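Ticket: Nelter cuff reads high in the morning, then throws an error
Status: open, waiting on replacement tube
Product: Nelter upper arm blood pressure monitor with the Braller app

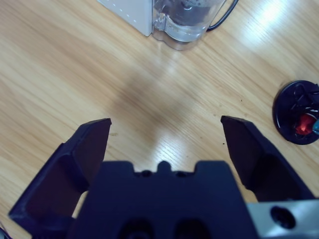 Tabletop, light wood grain.

Hi again, me with the moody cuff! I'm putting everything in one place because my last two messages got split up when I sent them from my phone.

So, the short version. My doctor at the Hoani clinic in Hivimville wants a reading every morning and every evening for my blood pressure, and the evening ones are fine. The morning ones come out 13 points higher on the top number, and then on the second try I get the error with the little heart and the squiggle. I know mornings can run higher (the nurse told me so), but the error is what's bugging me.

What I've tried so far:

New batteries, the good kind. No change.

Sat still for five minutes first, feet flat, no coffee, no talking. The number dropped a little, but I still got the error on Tuesday.

Measured my arm, 35 cm at the widest part. Your chart puts me in the large cuff and that's the one I have, so I think we can cross that off.

Cleared out the memory. It was holding more than 400 readings, yikes, and I wondered if it was just full. The app syncs faster now, but the cuff acts the same.

Swapped arms. Same error on the right, only it came later, once the cuff was nearly pumped up.

Then last night I held the tube up to my ear while it was pumping and I could hear a faint hiss right where it plugs into the monitor! If I pinch it there, the hiss stops. I did three readings while pinching and had no errors at all, although my husband had to do the pinching and he complained the whole time.

Update, 7:15 a.m.: your chat person agreed it sounds like the tube and is sending me a new one, thank you! Pulse came up as 60 this morning, same as what I count at my wrist, so that part seems okay. I'm writing my numbers down on paper until the tube gets here. Do I need to pair the monitor with Braller again after I swap it, or will it just pick up where it left off?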